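Fixing a hand-held gripper that loses tracking halfway through a take

Updated January 2021

Had this one three times on the Brirgate site before I wrote it down, so writing it down. Applies to the Vitex hand-held gripper, both housings, with the backpack recorder. Should be much the same on the older ones at Tetstead but check the connector first, they changed it.

What it looks like: take starts fine, jaws open and close fine, then somewhere in the file the pose jumps. Gripper is suddenly a metre to the left or upside down. Sometimes it comes back, sometimes the rest of the take is rubbish. Recorder shows green the whole time. Do not trust the green light.

What you need: small cross-head screwdriver, lint-free cloth, cable ties, a spare lead, a freshly printed marker.

Before anything else — power off at the backpack, not at the handle. The handle switch only stops the recording, the jaw motor stays live. I got a pinched finger from this in April and the nail went black. Jaws can close when you reseat the lead. Keep fingers out, even with it off.

Step 1. Pull the last bad take and find the jump. Write down the frame number. Ours went at frame 602 of 1000, then again on the next take at nearly the same arm position. Same position each time means cable. Random means marker or lens.

Step 2. Look at the cable run with the gripper held out at working height, arm straight, the way you would use it. Not lying on the bench, it always looks fine on the bench.

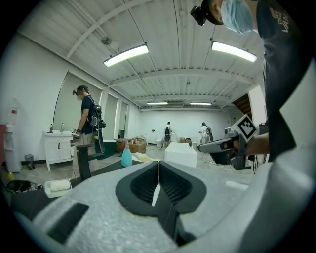

Photo: Talpur workshop notes

Loose cable hanging under the grip is the thing to look for. It catches on a knee or a cupboard door, tugs the plug a hair out of the socket, and the stream drops frames without telling you. Tie it back along the forearm side, leave a loop at the wrist big enough to bend freely. Also check nothing thin is lying across the front of the housing.

Step 3. Reseat the plug. Push until it clicks, then pull gently. If it moves at all swap the lead. Dont tape it. Tape held for 7 takes then we lost an afternoon.

Step 4. Marker. Should be flat, square to the mount, no lifted corners, no shine. Wipe with the dry cloth. If a corner is up, peel the whole thing and put on a new one. Gloss paper is no good under strip lights, use matt.

Step 5. Lens. Dry cloth only. Kitchen and bathroom sets leave spray on everything and you wont see it till the footage is up on a screen.

Step 6. Recalibrate. Power on at the backpack, wait for the second beep, hold still, run the calibraton from the menu. Error under the limit on the card, carry on. Over it, go back to step 4.

Step 7. Test take. Slow, arm out, arm in, wrist over both ways, reach low and reach high. Needs more than 900 clean frames in a row before it goes back into use. Short tests pass when the fault is still there, had that twice.

If it still jumps after all that, the socket is probably cracked inside. Tag it, take it off the rack, write the unit number on the fault sheet. Do not open the housing yourself, the shell clips snap and we have no spares.

Bad takes: leave them in the folder, add _fault to the name. Deleting them messes up the numbering.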